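Week 6: Colour on walls, or why your grey looks green

Notes by Ro-un Oh. Bring these back in January, please, I'm not printing them twice!

Right, so last time we got as far as undertones and then I ran out of time (my fault, I got carried away about limewash). Quick recap: almost no paint sold as grey is a plain grey. There's a bit of green, blue or violet in it, and you won't spot it on a little card in the shop. You spot it when it's up next to something warmer.

My favourite exercise is still the two-card one. Take Cenley 473, hold it against a beige, then against a blue. Same paint, and it goes green on you the first time and nearly yellow the second. Do it at home, by the window and then under your ceiling light, and write down what you'd call it each time.

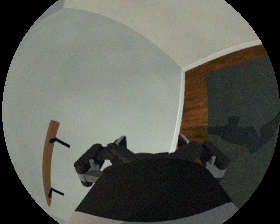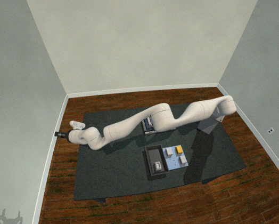

Muted grey-greens and beiges on plain walls, both computer-rendered.

Floors matter more than people expect. A reddish floor throws warmth up the bottom of a wall and makes a green-grey look greener still, so test your sample low down as well as at eye level. Two coats, always, and let it dry overnight before you judge it.

For next week: read the Luangrath chapter on north light, skip the bit on varnish, and paint two sample boards, one warm and one cool. A4 is fine. Himer tester pots are in the cupboard, lids back on properly please.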